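# How to write to someone in prison (and have the letter get there)

I've been writing to people inside for a good while now, and every April, when our letter group takes on new people, I end up typing the same long email. So I'm putting it on a page! Bookmark it, steal it, send me corrections.

Quick warning: mail rules differ from state to state, and sometimes from one building to the next. Whatever I say below, the facility's own mail page wins.

## 1. Get the name and number right

You need the full legal name and the ID number. Nicknames won't do, even if that's how the person signs off. Most state corrections departments have a search page where you type in a last name and get back the number and the current location. Check the location again right before you mail anything. People get moved with no notice at all, and my first three letters to one guy came back in a bundle with a yellow sticker on each.

Write it like this:

 Full Name, ID number
 Facility name
 Mailing address (NOT the street address unless they're the same)

And put your own full name and return address in the top left corner. A lot of places toss anything without one.

## 2. Find out where the mail really goes

More and more prisons send personal mail to a scanning company, sometimes in another state, and the person gets a copy on paper or on a tablet. Your letter then has a totally different address from, say, a legal letter or a book. The mail page should list them separately. If it doesn't, call. I usually try before 10 in the morning, when I've had the best luck getting a human.

If your letter will be scanned, use black ink, write on one side only, and leave a decent margin. Anathi Radebe in our group writes in pale green gel pen (gorgeous on paper) and her first scanned letter came out as two blank pages and a signature.

## 3. Keep the paper boring

Plain white or lined paper, plain white envelope. Skip all of these:

- stickers, glitter, glue, tape
- perfume or anything that smells
- crayon, marker, watercolor
- staples and paper clips
- greeting cards with layers or music in them
- Polaroids

Regular printed photos are often okay, but there's usually a limit per envelope. Write the person's name and number on the back of each one.

## 4. Write the thing

This is where people freeze up. Don't try to be deep. For a first letter I aim for roughly 300 words: who I am, how I got their name, what I did this week, a couple of questions they can skip if they want. I don't ask what they're in for. If they want to tell me, they will.

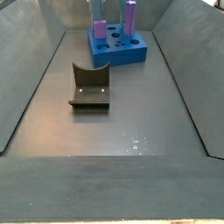

Be clear about what you can and can't do, too. If you can write once a month, say once a month. Farzana Bhattacharjee told me that when I started, and I ignored her and promised weekly letters to four people. I lasted until about midsummer and felt rotten about it.

Also, assume staff will read every line. Don't write about anyone's open case, and don't pass along messages for other people inside.

## 5. Log it

I keep a notebook with the date sent, the number of pages, and one line on what I said, so I don't tell the same dog story twice. If a letter comes back, copy down the reason exactly as printed. You'll want that wording if you decide to appeal, and the deadline for appealing can be short.

## 6. Wait

Three weeks for a reply is normal in my experience. Six isn't strange. Lockdowns, short staffing and the price of stamps all slow things down, so I send a second short note after a month and leave it there.

Books are a whole other mess, with approved sellers and paperback-only rules, and I'll do a separate page for those once Oleksandra Semeniuk sends me her notes.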